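Tekia Neighbors > Home & Yard > Floors

Best way to get old wax off a vinyl floor without wrecking it?

Asked 12th February

Hi all, first time posting, so sorry if this goes on a bit. We moved into a place on Masberg last July and the kitchen and hallway have this older vinyl floor with what I'm pretty sure is years and years of floor polish on it. It's gone kind of amber, worse along the walls and in the corners where no one walks. I mopped it with regular floor cleaner and it looks exactly the same, only now it's a bit tacky in front of the stove.

I'd love to save it. I like the pattern (little gray diamonds, very grandma) and a new floor isn't in the budget this year. It's around 200 square feet with the hallway. I got a quote from a place in Tamihana to strip and recoat it and they wanted way more than I'd pay, so I'm going to have a go at it myself.

What do I use? Is ammonia okay? And do I have to put a new finish on after, or can I just leave it bare? There's a dog in the house if that matters.

3 answers

Answer 1 (marked as helpful by the person who asked)

Oh I did this in my last house and I was so happy with it after! It's a slog, though. I'd give yourself a whole weekend and do the hallway first, it's smaller and you'll get the hang of it there.

I used the Plakar stripper, the one in the big jug, and mixed it the way the label says. Please do read the label on whatever you buy, some of them say no vinyl. Test a spot inside a closet or under where the fridge goes. Put it on fairly heavy, leave it for ten minutes or whatever yours says, and don't let it dry out on you or you'll be starting that patch over. Then scrub with a stiff brush. The old polish turns into this gray snot (sorry) and you want that up off the floor right away. I used a cheap squeegee and a dustpan, and a plastic putty knife for the corners. Never a metal one, I put a nice long scratch by my back door that way.

Work in small patches, maybe 3 feet square. I tried doing half the kitchen in one go and regretted it.

Then rinse, and rinse again. Plain water, and change it way more than you think you need to. Mine took four rinses before my socks stopped sticking. Keep the dog somewhere else till it's all rinsed and dry, and open the windows even if it's freezing out.

What I had out before I started: stiff brush, squeegee, plastic putty knife, gloves, old towels, a broom for going over the floor first and a bucket for the rinse water.

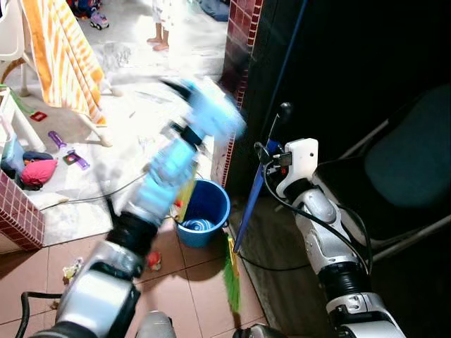 Putting a finish back on

You don't have to, but I would. Mine looked really dull and chalky bare and it showed every footprint. I did 3 thin coats with a clean flat mop, letting each one dry before the next. Thin is the thing! The thick coat I did by the sink went cloudy and I had to redo it. I spent 80 bucks all in, and most of that was the finish.

Answer 2

Ammonia will do it on some of the older polishes but wow the smell. Don't ever mix it with bleach or use it where you've just used bleach. I'd go with the stripper.

Also how old is the house? If the floor is really old there could be asbestos in the tile or the backing, and then you don't want to sand it or go at it with a machine. I'd get a piece tested before I scrubbed anything. My aunt's was 19 years older than she'd been told.

Answer 3

just put a rug on it lol. we have one from the Tamihana flea market and I forgot what the floor even looks like

Comment from the person who asked: Thank you!! Calling the landlord who had it before us to find out when the floor went in. Will try the closet first once I know.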